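Section 4: Setting up the basket station

For staff at the Rustad Road bakery and the Wurton depot. The Bidik packing arm now does the loading on this bench. Packers set it up, watch it and check its work.

4.1 Before you start

1. Wipe down the bench.
2. Set out one basket, open side up.
3. Lay a practice roll on the bench, well clear of the basket.

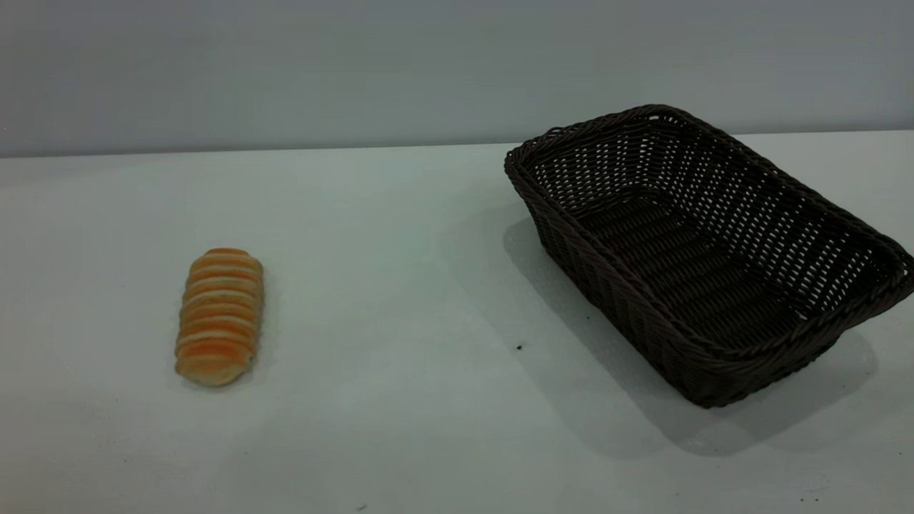

Maysoun Salameh: I packed by hand on the old line and my wrists are better for the change, but the first week I kept reaching in to straighten things. Put the hands-off rule on page one.

CAUTION: Keep your hands off the bench while the arm is live. Press the stop button before you touch anything, even a crumb.

4.2 Trial run

4. Select TRAINING on the Bama screen. Speed is limited to 300 mm per second.
5. Press START and stand behind the yellow line.

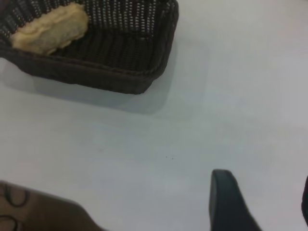

Checking is now the main part of the packer's job, and it is paid at the same rate as packing. Look at where each item ends up as well as whether it got there. A piece lying up against the far wall of the basket, with most of the floor still bare, counts as a good placement in training. Record it as such and carry on.

6. Run 87 placements before switching to PRODUCTION.
7. If an item lands outside the basket, press stop, enter the fault on the screen and start the cycle again.

NOTE: Swap operators after 200 cycles. Watching is tiring in a different way from lifting, and the rotation applies to everyone.
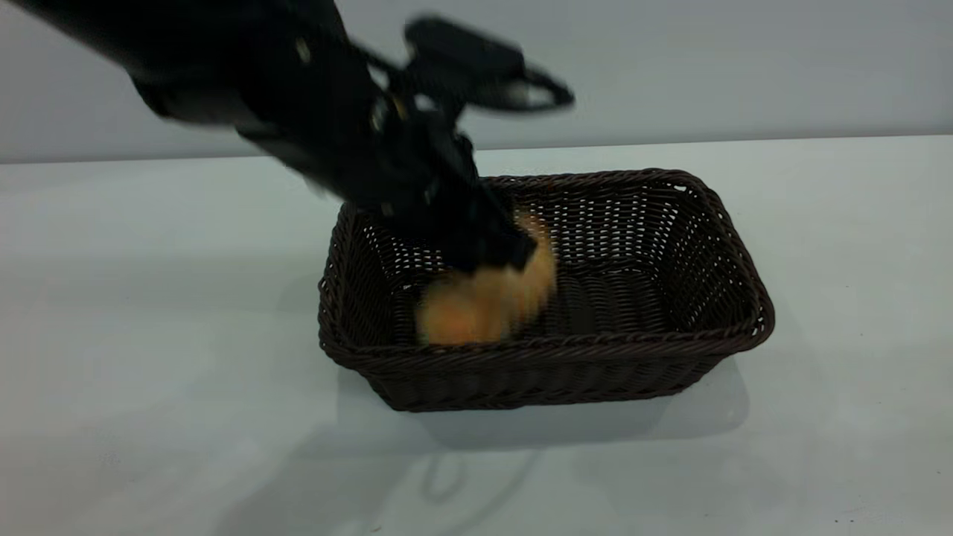

Can I turn the speed up if we're running behind?
Only the shift lead can change the speed. Tell them about the backlog and leave the setting where it is.

4.3 Shutting down

8. Press stop and wait for the green light to go out.
9. Sign the station log. For faults you can't clear, ring extension 973.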